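Allcombe hall floor to stay shut a bit longer as sanding bill goes up

06/05/2020

The main room at Allcombe village hall won't be ready until December, the hall's managers have said, after the cost of putting the floor right went up again.

Work was meant to be finished by the end of the summer. Then the contractor, Fluveck, lifted the skirting at the stage end and found the joists underneath had gone soft. Damp, mostly. A blocked air brick on the Toron Lane side seems to be to blame, and it may have been blocked for years.

Seven joists need replacing. The rest can stay, with treatment.

Sang Mai, who looks after bookings, said the news was a blow but not a huge surprise. "We knew it bounced up that end. The dancers had been telling us. You'd put a cup of tea on the piano and it would go for a walk."

The hall has been closed to hirers since March in any case, so no sessions are being lost just now. What worries people is the autumn. The badminton club, the tea dance and the under-fives group all use the main room, and all three had hoped to be back in it as soon as the rules allow. The small meeting room has a concrete floor and isn't affected, but it only holds 18 seated and the badminton lot can't do much with it.

The extra work comes to £1,000 on top of the price already agreed. Some of that will come out of the repairs fund. The rest has still to be found. A sponsored walk was pencilled in for the spring and obviously didnt happen - it may be run later on, with people doing the miles on their own and sending in a form.

Fluveck says the boards themselves are sound and will go back down once the joists are in. They are being numbered on the underside as they come up so that they go back in the same order. After that, a light sand and three coats of oil. No varnish this time. The old varnish went slippery when it was polished, and it was polished a lot.
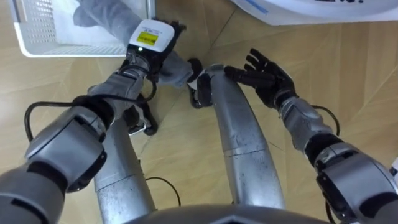
Will hirers who have already paid a deposit get their money back?
Deposits for dates before December will be refunded in full, or can be moved to a new date at the same rate. Ring or email the bookings desk and say which you want.

Anyone who had a wedding or party booked for later in the year is being contacted first. There are not many. Most had already moved to next year.

Some residents have asked if the hall could switch to a vinyl sports floor while the boards are up. It was looked at and turned down. Cheaper to clean, but the tea dance regulars were dead against it and the price was a good deal higher once the levelling was added in. There was also the matter of the lines - badminton wanted them, noone else did.

The blocked air brick has been cleared. Two more will be put in on the same wall, and the flower bed outside is to be dug back so the soil sits below them. The roses will be moved to the front by the notice board. If they don't take, new ones will be bought.

Parking is going to be tight while deliveries are on. The four spaces nearest the side door are coned off and will stay that way. Please don't shift the cones, even for five minutes. The timber lorry had to go away again last week and redelivery isn't free.

Kim Stores has agreed to take in post for the hall, and has a collecting tin on the counter for the floor appeal. Cheques also welcome, made out to Allcombe Village Hall, with "floor" on the back. The tin raised £40 in its first few days, with the shop only letting in two customers at a time.

The piano is in storage at the school. It will need tuning when it comes back and an offer to do this has already been made, with thanks.

Stacking chairs: a number of the older ones are being got rid of while the room is clear. Free to anyone who can pick them up. Fabric a bit worn, frames fine. First come first served, leave a name and number at the shop and someone will ring to fix a time. One household at a time please, and keep your distance at the door.

The annual meeting, put off from April, will now be held by phone. Details to follow, along with the accounts.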